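Arm on the returns bench, 4 months in. anyone else?

Forum > Shop Floor > Automation

benchrat_13
Started in January. We do returns for Divutitz, mostly soft goods, and mgmt brought in an arm for the pick and sort part. I used to do that part. Now I mostly stand near it. Not fired, nobody got fired, but my day is completly different and I want to hear from people further along.

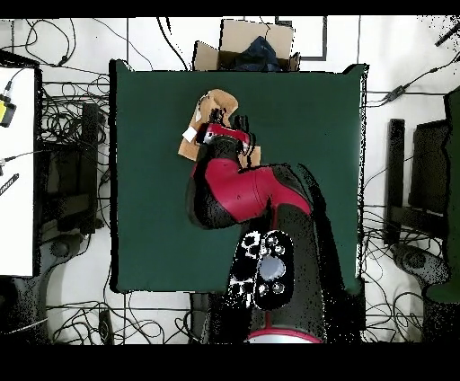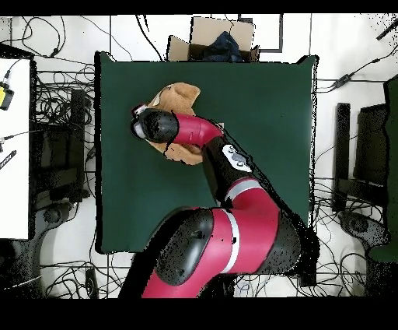 Box at the far side with the blue cloth in it, red and black arm, green top. Cables everywhere.

So what changed. Hands feel better, no question. Wrists used to be shot by 2 pm. But I used to talk to the person across from me all shift and now she's on inbound and I watch a queue on a screen. Also we get paged for every missed grip. Every one.

soylu_nights
We got ours last year at Soylu. First thing, get those cables off the floor before somebody goes down. Second thing, ask what happens to your job title. Ours went from sorter to "cell attendant" and the pay stayed put. More to keep track of, same money.

Jolán Antal
Disagree a bit with the above. I went sorter to attendant too, different company, and I like it better. Learned to reset it, learned to teach the grip points, now I train the new people. Nobody handed me that tho, I had to ask 2 times.

benchrat_13
@Jolán did you get a raise or just the training

Jolán Antal
Training first. Raise later, small.

soylu_nights
small lol

trukura_fan
Everybody here acts like the old job was great. I hand sorted 2,629 pieces in one week at my old place and couldn't close my fist on the weekend. Let the arm have it

benchrat_13
Never said it was great. Said I had someone to talk to

palletjackpete
It's the paging that gets me. We run Trukura software on ours and the lead can set how many misses before it calls a person. Default is 1 which is nuts. Ask for 3 or 4. Cut our walking way down.

trukura_fan
^ this. its under alerts, lead login only

benchrat_13
Ok did not know that. Will ask. Our lead is at the Eltine site till next week so I'm stuck with it for now

soylu_nights
Get it in writing who is allowed to reach in while it's live. We had an arguement over that for a month, day shift said pause is enough, nights said full stop. Full stop won

palletjackpete
Pause is fine if it's set up right

soylu_nights
not on my shift

Jolán Antal
Full stop for me too. Benchrat, ask about the teaching course when your lead is back. They usually only send one person per shift.

benchrat_13
Putting my name in. Break's over, back later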